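Is the Juvgate open day worth it with kids, and can you have a go on anything?

Posted in: Days out and demonstrations

My sister's two are mad about robots and Juvgate are doing another open day in October. I went on their website and it's all "experience the Prernevus platform", which tells me nothing. Do they let visitors handle the kit, or do you stand behind a rope while a man in a fleece talks about productivity? The kids are 4 and 21. The older one is the bigger worry, as he asks questions. Also, is there parking?

Daranee Rattanakul

I went to the last one and would go again, with a flask. The big hall has Zulu, the large arm, which stacks crates behind a fence and costs more than my house. People film it for a minute and drift off to look for the biscuits.

The better bit is upstairs in the teaching room. They use hand-held grippers up there: you hold the thing yourself, squeeze, and the two fingers close. You do a small job over and over and the recordings go towards teaching an arm to do the same job. The target that week was 4000 goes and they had 700 when I arrived, so visitors were made very welcome. 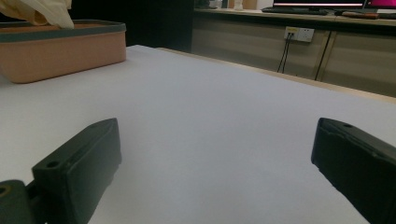 Lamai Srisuk had the turn before mine and reckoned it was like trying to eat peas with somebody else's chopsticks, and that ten minutes of it had given her a lot more sympathy for robots. I had mine straight after her and was worse. You want to go slower than feels natural and come in level with the table. I came in like a seagull after a chip and the lad running it asked, very politely, whether I'd like to do that one again.

The small one will need a lap or a step, the tables are adult height. The 21-year-old should save his questions for upstairs, where they know the answers. Downstairs you get a leaflet.

pavement_pete

Don't bother. Went for an hour, saw one robot, it was having its lunch as far as I could tell. Coffee was dear.

Lamai Srisuk

Pete, you went at half past twelve — they stop the big arm for the changeover and it's on the board by the door.

Parking: the front car park fills early. Use the one behind the Avgate building and walk through, the gate is open on open days whatever the sign says. Book the upstairs slot at the desk as soon as you get in. It's a separate list from the tour and they won't mention it unless you ask. I'd leave the buggy in the car as well, the lift is small and goes when it feels like it.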